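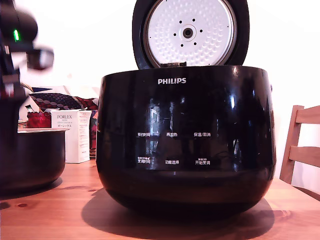
4.2 Labels, lids and the habits of the evening rice

Of all the appliances that came up in our kitchen visits, the rice cooker was the one people most liked to talk about, and we have given it a section of its own for that reason. We had gone in expecting to hear mostly about stoves. Instead, household after household steered us over to the rice, and we were glad to be steered.

Figure 3. A rice cooker with its lid open. The six labels on the front read, in the upper row, preset time, reheat, and keep warm/cancel, and in the lower row, cooking time, function select, and start cooking (our translations from the Chinese).

The cooker in Figure 3 is a good place to begin, as its front panel offers a fair picture of what a cook is being invited to do. Only one of the six labels says to start cooking. The others have to do with when the rice will be ready, what sort of cooking is wanted, and what should happen to the food afterward, and these were the very matters our participants brought up when we asked them to tell us about an ordinary evening. Note too that keeping warm and canceling share a single label. Several people told us they thought of that one simply as "the off button," and were a little surprised, when we read the words aloud together, to be reminded that it had two jobs.

Jiahui Jiang carried out most of the interviews in the Pletilberg apartments, where seven households had agreed to keep a cooking diary through October. The diaries gave us 154 entries that mention rice, and they are a pleasure to read – full of asides about late buses, visiting aunts and the proper amount of water. What they seldom mention is the preset timer. Four of the households never used it at all. One older cook wrote that she did not care to leave rice sitting in water all day while she was out, and that she would sooner eat at eight than come home to supper made without her. Another had used it faithfully for years in her previous home, for breakfast porridge, and had let the habit go when her children moved away.

Reheating was a livelier subject. In the diaries, leftover rice went into a frying pan far more often than back into the cooker, and the reasons given had as much to do with taste as with convenience. Joyce Mwaipopo, who read the entries separately and coded them without seeing our first notes, marked these passages as "second meals," and we have kept her term. A second meal is planned for while the first is still cooking: the cook puts in an extra cup, knowing full well what will become of it tomorrow.

We should say a word about lids as well. The inner plate in Figure 3 is dimpled all over, with a small round valve at its center, and a lid of this general kind was, for many of our participants, the part of the cooker that asked most of them. They spoke of wiping it down after supper, or of meaning to. Dehua Shen has suggested that leaving the lid standing open serves in some homes as a signal to the rest of the family that the rice is finished and the kitchen closed for the night. We heard this in two interviews and find it a charming idea, though we would want to spend more time in more kitchens before leaning on it very hard.

The diaries from the Villalobos building, which we turn to in Section 4.3, tell a rather different story, largely on account of the shared kitchen there and the long line for the sink.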